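**Praktikum Handhabungstechnik, Blatt 4: Pflege der Greifzelle**
Stand: 2023-11-04, Zelle »Bronora«

Im Handbuch von Drosov steht, die Zelle sei wartungsfrei bis 300 Betriebsstunden. Glauben Sie das bitte nicht. Die Zahl gilt vermutlich für einen Arm, der im Messestand auf und ab fährt. Unserer greift Kartons auf Stoff, und Stoff fusselt, wirft Falten und wandert.

## 1. Vor dem Einschalten

- Kabel am Arm mit der Hand abfahren, von der Basis bis zum Greifer. Auf Knicke und blanke Stellen achten.
- Finger auf Spiel prüfen. Kein Werkzeug, nur Daumen und Zeigefinger.
- Anschlüsse am Greifer nachfühlen. Sitzt einer locker, Zelle gesperrt lassen und Bescheid geben.
- Tuch ansehen. Gewaschen werden muss es selten, glatt liegen sollte es öfter, als es das tut.

Zum letzten Punkt gibt es jedes Semester Diskussionen. Die Herstellerunterlagen behaupten, die Höhenregelung gleiche eine unebene Auflage aus. Wir haben im September mit 23 Griffen nachgemessen: Bei glattem Tuch blieb der Greifer in der Toleranz, mit Falte unter der Kartonkante lag er mehrfach daneben. 23 Griffe sind keine Statistik. Für ein Misstrauen reichen sie. 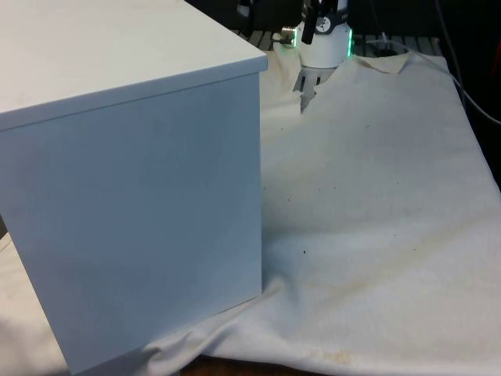

Wer die Auflage neu ausrichtet, tut das bei gesperrtem Antrieb. Eine grüne Anzeige ist keine Freigabe zum Hineingreifen; was sie im Einzelnen bedeutet, hängt vom Softwarestand ab, und der wurde bei uns schon zweimal geändert, ohne dass jemand das Blatt an der Tür ersetzt hätte. Maßgeblich ist der Schlüsselschalter.

## 2. Nullpunkt

1. Karton entfernen, Antrieb freigeben, Referenzfahrt starten.
2. Abweichung in Z ablesen und ins Heft eintragen, auch wenn sie null ist.
3. Nach 10 Leerfahrten erneut ablesen.
4. Driftet der Wert, nicht softwareseitig wegkorrigieren. Erst die Verschraubung am Flansch prüfen.

Schritt 4 wird gern übersprungen. Der Assistent von Horar bietet nämlich eine »automatische Kompensation« an, und danach ist die Anzeige wieder schön. Die Schraube ist dann immer noch lose. Ruairí Madigan hat die Funktion in unserer Zelle abgeschaltet, und sie bleibt abgeschaltet.

## 3. Intervalle

| Arbeit | Hersteller | bei uns |
|---|---|---|
| Sichtprüfung | 300 h | täglich |
| Finger tauschen | 600 h | nach Befund |
| Nullpunkt | »bei Bedarf« | vor jeder Messreihe |

»Bei Bedarf« ist keine Angabe. Fragen Sie bei der Übergabe nach, wer den Bedarf feststellt und woran.

**Bis zum nächsten Termin:** Vergleichen Sie die Intervalle mit dem Wartungsplan der Flanagan-Zelle (Skript, Kapitel 6). Welche Angaben sind begründet, welche bloß abgeschrieben? Eine Seite genügt, Abgabe im Fach vor dem Labor.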